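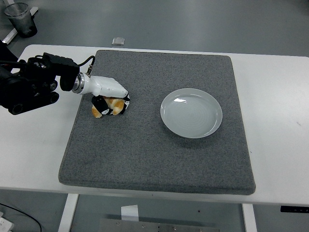

Widmont opens its winter table range, felt mats included

Widmont, the tableware firm that has spent years insisting a plate is a perfectly good present, today announces its winter range: plain round ceramic plates in pale grey, and thick felt mats in speckled dark grey to put under them. Fans of beige will have to wait until August.

The mats are square with rounded corners, and generous enough to hold a plate and whatever else has turned up for tea. In many homes that means a soft toy.

"My daughter's stuffed cat has had a place at our table for longer than I have had a say in it," said Wafula Kaijage, who designed the range. "I wanted a mat big enough for both of them -- and a plate with a proper rim, for the peas."

The plates have a raised rim and a shallow middle. They come in one colour, after more than 200 samples and a disagreement over grey that Eero Valtonen, head of production, describes as "mostly settled".

Plates cost £18 and mats £41, from the Widmont shop and from Salminen stores. Soft toys are not supplied. Customers are welcome to bring their own to the shop, where Ilari Kemppainen will find them a chair.

Press enquiries and sample requests: Lauri Laaksonen, Widmont press office.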